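Hernlow will require tealights and other container candles sold in the city to carry a printed burn time and a minimum spacing distance beginning in November, under a labeling rule approved this month.

The rule applies to retailers with a sales floor larger than 3,476 square feet. Smaller shops have until the following November to comply. Labels must state burn time in hours and spacing in inches, in type no smaller than 10 point. Packs of 13 or more may carry one label on the outer wrap. 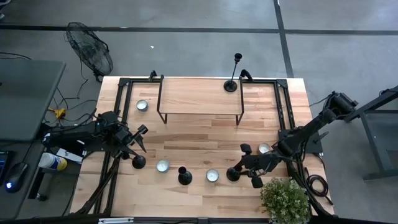

*Tealights in metal cups and a black candlestick on a wooden tabletop.*

Two suppliers, Nestine and Judel, said they had already changed their packaging. Nazari, which imports unscented candles in bulk, asked for a longer transition period and was refused.

The spacing figure must come from a test in which adjacent candles burn for their full rated time without the wax in either cup igniting. Test records must be kept for 2 years. Taper and pillar candles are exempt. Stock delivered before the start date may be sold without the new label until it runs out.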